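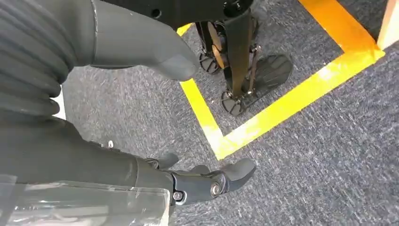
According to Chaimae Bennani, the hardest thing to teach in the Pestine Robotics Project is patience, and students who arrive wanting to see a robot walk on the first evening usually need a month before they stop asking. Her remark comes from the project's printed handbook, and later versions of the handbook have kept it on the opening page.

The Pestine Robotics Project is a student project in humanoid robotics at Benmoussa Technical College. It combines an elective course with an evening club, and both use the same room and the same machines. Students work in teams on standing balance, stepping and simple handling tasks. The project also sends a team to the Zavlow Meet, a yearly competition for college groups.

History

The project began as a club without credit. Its first members worked only in simulation, on computers borrowed from the drafting department. When the college accepted the club's plan for an elective, the group moved to a carpeted room on the ground floor of the Dridis Building and received a budget for machines and spare parts. The name Pestine was taken from the street where the first meetings were held.

Course

The course lasts 2 semesters and begins each October. In the first semester, students learn joint control, reading of sensors and safe conduct near a moving machine. They write their programs in simulation, and a teacher must sign each program before it runs on a robot. In the second semester every team chooses one task and keeps a logbook on it. The logbook counts for more of the grade than the final demonstration - a rule which was discussed for a long time among the students and is still not popular with all of them.

Club members who are not enrolled in the course may use the room in the evening, if a student with a supervisor's card is present. There are 3 grades of card. The first allows simulation only, the second allows work on a robot with its motors off, and the third allows full operation.

Floor work

Yellow tape on the carpet marks out the area in which a robot stands. In the rules of the project, such an area is called a box. Teams must place both feet of the robot inside the box before a trial, and a trial ends when a foot touches the tape. The same word is used for the reservation of working time, so that "to have the box" means to have the evening slot.

Balance trials are made on the carpet because the Zavlow Meet uses a similar floor. Teams that tuned their walking program on hard tile in earlier years had to change many values at the competition.

Competition

At the Zavlow Meet, the balance event is scored out of 100 points. Points are given for time standing, for recovery after a light push and for the quality of the written report. The best total of the Pestine team over all events is 642 points, a club record as of August 2025. The team has not yet won the stepping event.

See also

Zavlow Meet
Benmoussa Technical College
Dridis Building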